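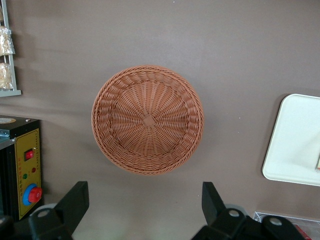

April 7, 2019. Weaving notes, basket for the bread table. I wanted today to decide the bottom for the new batch, before Anas Geagea orders the reed from Clerkby. Until now I made the bottom with an over-under mat and then turned up the sides, and always the corners pull and the circle becomes an egg. The round basket on the brown table has the other way: straight spokes from a small square knot in the center, and a finer strand going around them in rings. I like this knot. It stays a little higher than the rest, so a bun put exactly on it may lean, but a cloth will solve this.

The rim is my second question. A thick rolled braid looks good and is kind to the hands, but it eats material. For my trial piece I cut the spokes 300 mm longer than the wall needs and I still had to cheat on the last three. Next time I leave more. Also my circle was not regular, and I have decided not to worry about it, a small irregularity in the braid does not disturb me.

Trial piece, for the record:
Reed from Clerkby, soaked in the tub under the window
Wall height 68 mm after pressing
Finished weight 224 g, weighed on the kitchen scale

The weight is more than I expected. Anas says the customer will not care. I think the person who carries six of them to the tables will care.

Wall: I tried rows of looping strands stacked one on the other. It is slow, and in the third row I lost the tension and had to open it again. Beat down every row with the bone tool, do not wait until the end.

To do: ask Clerkby if the price is still the same for the 2000 g coil. Write to Ammann about the cloths. Find my second awl.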